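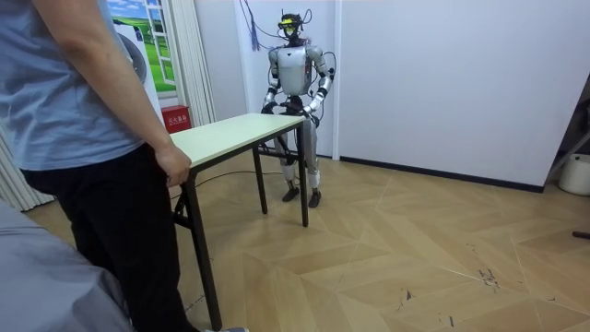 Oct 10, 2023
Posted by Tipene Katene

I've worked at Hedaten for a while now, mostly on the laundry and linen side. We wash, fold and pack for small hotels and a couple of clinics. In July the company started a trial with a humanoid robot, run by two people from Zidska, and since then I've been asked the same question at every family dinner. Am I out of a job? No. But the job is different, and I wanted to write down how while I still remember what it was like before.

The practice room has one folding table and the robot stands at the end of it. One of us works at the table with it. That was a surprise to me. I had pictured a machine in a cage and a button to start it. What we do is closer to training a new hire who never asks anything. You lay out a pillowcase, you wait, you fix what needs fixing, you lay it out again. On a normal shift I'd get through a full cart without thinking. In the practice room I might handle the same 10 pillowcases all morning.

It's tiring in a way I didn't expect. My back feels better and my head feels worse. You have to pay attention the whole time and most of it is standing around with a hand on the table, waiting. I'm used to being tired from doing things.

Līga Vaher, my shift lead, took the rota apart to make it work. There are 35 of us on the floor. Practice room turns are 80 minutes, then you swap out and go back to the regular line. At first the turns went to whoever put their name down, and the same few names kept coming up, so she changed it and now everyone takes one. Some people still hate it. One of the older folders told her she didn't spend all those years getting fast so she could teach a machine to be slow. I think that's fair.

The pay question took longer. We used to get a bonus on pieces folded, and you fold almost nothing in there. For the first weeks people were losing money by helping. Now a practice turn pays your average rate from the month before. That should have been settled before the robot came through the door — I said so at the meeting and I'll say it here too.

What I'd like to know is what happens to the two openings we had on the evening line. They were posted in spring and then they were taken down. Management says the trial has nothing to do with it. Maybe so. They haven't been posted again.

My cousin works at Lūse, where they put in automatic sorting a few years back. She says the sorting crew wasn't let go, they were moved to loading, and loading is harder on the knees. So I keep an eye on where people get moved to, and I've started asking that at meetings.

My next turn is tomorrow, first thing. We're moving on to hand towels.

Contact | © 2023 Tipene Katene | Back to top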